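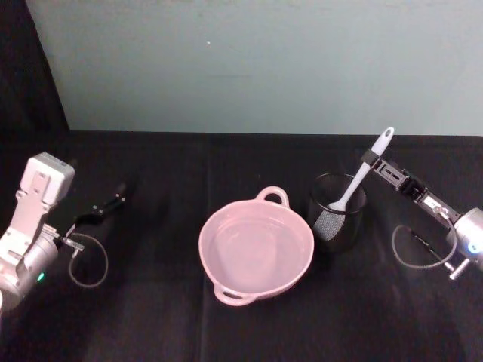 Day one of the great utensil reckoning. My rule is that everything I cook with has to earn its spot on the bench, and so far the list is short. The pink bowl with the two handles is in. So is the white spatula, which gets the black mesh cup all to itself and looks pretty smug about it.

The drawer, meanwhile, contained 27 things. I own four melon ballers. I don't like melon.

Giang Mai says the mesh cup is for pens. Giang Mai keeps her pens in a gravy boat, so I'll be taking that under advisement.

Favourite find: a gadget from Awasthi that I bought in March. It does something to an egg. The instructions cover how to wash it and go no further.

Update: Mum has heard about the cull and would like two of the melon ballers. She won't say which two.

Someone asked why a bowl needs handles. Have you ever carried pancake batter past a dog? Get handles.

Also yes, it's pink. I wanted the grey one and they were out of grey. I've come around to it the way you come around to a neighbour's wind chimes.

Day two. Needed a whisk. The whisk is in a box in the boot of the car, under the egg thing. Made the batter with a fork in the driveway.

Whisk has been reinstated. It's sharing the cup with the spatula and I can feel the tension from here.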